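Pukska was meant to be finished by September, and I'd told everyone at the Gindirstead workshop as much. So of course I spent the last warm afternoon at home instead, trying to teach two blue fingers to pick up something woolly.

Metal was easy! Pukska would pinch a spanner all day long. Cloth was another matter — it sagged, it bunched, it slid off sideways the second I felt proud of myself.
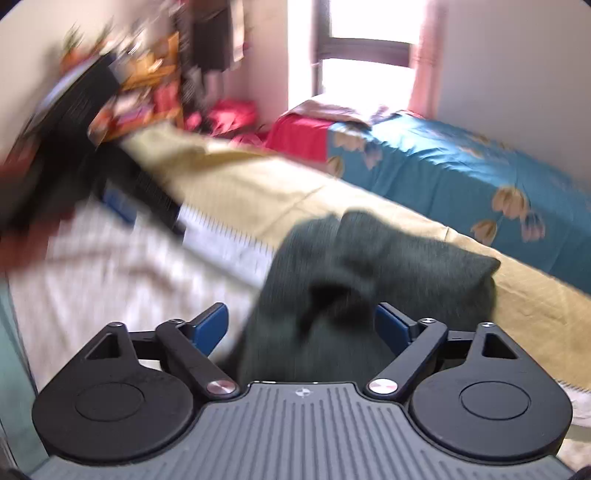 I'd changed the spring twice by then. The first came out of a dead Calurero sewing machine (far too fierce, it bit like a goose) and the second was one I'd wound myself after watching 27 minutes of a man in a shed.

We use cookies to remember your visit. Accept all | Manage choices

My notebook said try number 145, and next to it I'd written "green again, more squeeze, be patient". 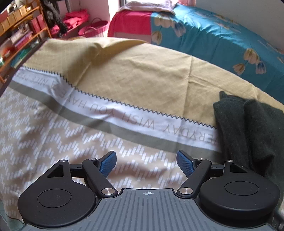 The Sorrentino prize closed at six, and the form wanted a single sentence on what the thing was for. I chewed my pen. My gran's hands had gone stiff that winter and she couldn't manage her cardigans any more, but that looked soppy in a little box, so I wrote "laundry" and crossed it out — then wrote it in again, bigger, and went to find a stamp.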